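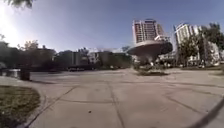
웰라우, 광장 외부 순찰과 노면 점검에 자율주행 로봇 정식 도입
현장 관리직 업무 재편, 인원 감축 없이 근무표 변경

시설관리 전문기업 웰라우(Welau)는 위탁 관리 중인 고우다 광장의 외부 순찰과 노면 점검 업무에 자율주행 로봇을 정식 도입했다고 밝혔다. 로봇은 조마드(Zomard)가 공급하고, 운영 소프트웨어는 벤도바흐(Bendovach)가 맡는다.

고우다 광장은 고층 주거동과 저층 건물 사이에 있는 콘크리트 포장 광장이다. 지금까지는 현장 관리직이 하루 네 차례 걸어서 광장을 돌며 포장 줄눈과 얼룩, 화단 경계, 떨어진 이물을 확인하고 종이 점검표에 기록했다. 점검표는 퇴근 전에 사무실에서 다시 전산에 입력해야 했고, 야간조가 남긴 기록은 다음 날 오후에야 주간조에 전달되는 경우가 많았다.

도입 이후 정기 순찰은 로봇이 담당한다. 한 차례 순찰 거리는 780m이며, 정해진 점검 지점 400곳의 영상을 남긴다. 영상은 지점별로 정리되어 관리실 화면에 표시되고, 담당자는 이전 영상과 비교한 뒤 보수나 청소 여부를 결정한다. 로봇은 청소나 보수 작업을 하지 않으며, 작업 지시도 사람이 내린다.

이번 도입에 따른 인원 감축은 없다. 기존 순찰 담당자 전원은 같은 현장에서 계속 근무하며, 순찰에 쓰던 시간은 줄눈 보수, 화단 관리, 입주민 민원 응대에 배정된다. 새로 생긴 영상 확인 업무는 특정 직원에게 고정하지 않고 조별로 번갈아 맡는다. 근무표는 7월부터 변경된 내용으로 운영되고 있다. 야간 단독 순찰은 폐지되었으며, 밤에 현장 확인이 필요할 때는 두 사람이 함께 나가도록 규정을 바꾸었다.

웰라우는 정식 도입에 앞서 시험 운행을 진행했다. 이 기간에 쌓인 점검 영상 2,000건을 현장 직원들이 직접 검토해 점검 지점과 분류 항목을 조정했다. 초기에는 오래된 얼룩이 새로운 이상으로 반복 표시되어 확인할 건수가 오히려 늘었고, 직원들의 요청에 따라 이미 확인한 얼룩은 따로 묶어 표시하도록 화면이 수정되었다. 해가 낮은 시간대에는 역광으로 건물 쪽 영상의 식별이 어려워 오전 첫 순찰의 출발 시각도 늦췄다.

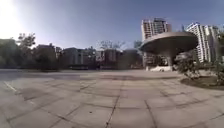

한 현장 직원은 걷는 시간은 확실히 줄었지만 화면을 보는 시간이 생각보다 길고, 영상만으로는 줄눈이 들떴는지 판단하기 어려워 결국 나가서 밟아 보아야 하는 곳이 있다고 말했다. 점검표를 두 번 쓰지 않게 된 점은 편하다고 덧붙였다.

웰라우는 이 의견을 반영해 영상 확인 업무를 한 번에 한 시간 이내로 제한하고, 담당자가 현장 확인이 필요하다고 표시한 지점은 같은 조 안에서 바로 처리하도록 절차를 정했다. 직원 교육은 로봇 호출과 정지, 수동 이동, 영상 분류 순으로 진행되며 교육 시간은 근무시간에 포함된다. 비가 많이 오거나 광장에서 행사가 열리는 동안에는 로봇 운행을 중단하고 종전 방식대로 도보 점검을 한다.

순찰 영상은 시설 점검 목적으로만 사용하며 직원의 근무 태도 평가에는 활용하지 않는다. 이 내용은 변경된 현장 운영 규정에 명시되어 있다. 다른 관리 현장으로의 확대 여부는 고우다 광장의 운영 결과를 검토한 뒤 결정할 예정이다.

문의: 웰라우 홍보팀 | Copyright © Welau. All rights reserved. | 맨 위로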